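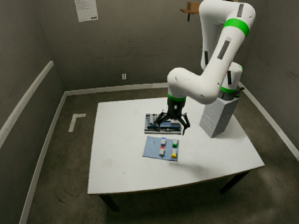 Hirton open day: up at the pottery before the crowds

I'd been meaning to get to the Hirton pottery open day for years, and in July I finally dragged myself out of bed and went. It's a long drive from Worimby, mostly behind a hay truck, and I still got there before the gates opened at 8. There was already a line! Silvana Lins, who I'd talked into coming along, had the good sense to bring coffee. I had brought a hat and no cash, so guess who paid for parking.

They split us into groups and ours got Welington Figueiredo, who has been throwing pots there since he was a teenager and talks faster than I can write. My notes from the clay room say "grog = ground up fired clay NOT the drink" and then a drawing of a bucket. They mix their own stoneware body on site and let it sit for months before anyone touches it. It smells like a pond in there (I liked it, Silvana went and stood by the door).

The throwing room

We could have stayed here all morning. Welington made a pitcher while answering questions from a very persistent kid in a dinosaur shirt, pulled the handle, stuck it on, and then squashed the whole thing flat because the spout bugged him. The group groaned out loud. He told us the apprentices make the same cereal bowl for 2 years before they get to try anything with a lid.

The kilns

The big gas kiln was cold and you can walk right up and stick your head in. It goes to over 2000 degrees when it's running and takes most of a week to load, fire and cool. The old wood kiln out back is the pretty one, with bricks all shiny from years of ash, but they only light it in the fall. I want to go back for that.

Glazes and the shop

The glaze talk was a bit long for me. Lots of chemistry, and the microphone kept dropping out. I did perk up for the Teixeira blue, named after the family who started the place, and it's even better in person, sort of inky with rusty edges where it breaks over a rim.

Seconds are in the shed behind the shop, and this is where you need to be quick. I got a Teixeira blue mug with a slightly wobbly foot and a butter dish for $30 together. Silvana bought a planter so heavy that we had to go get the car.

Lunch is a taco truck and a lemonade stand, both good, both slow. Wear shoes you don't care about, and go to the seconds shed first if you want plates, they were all gone by noon.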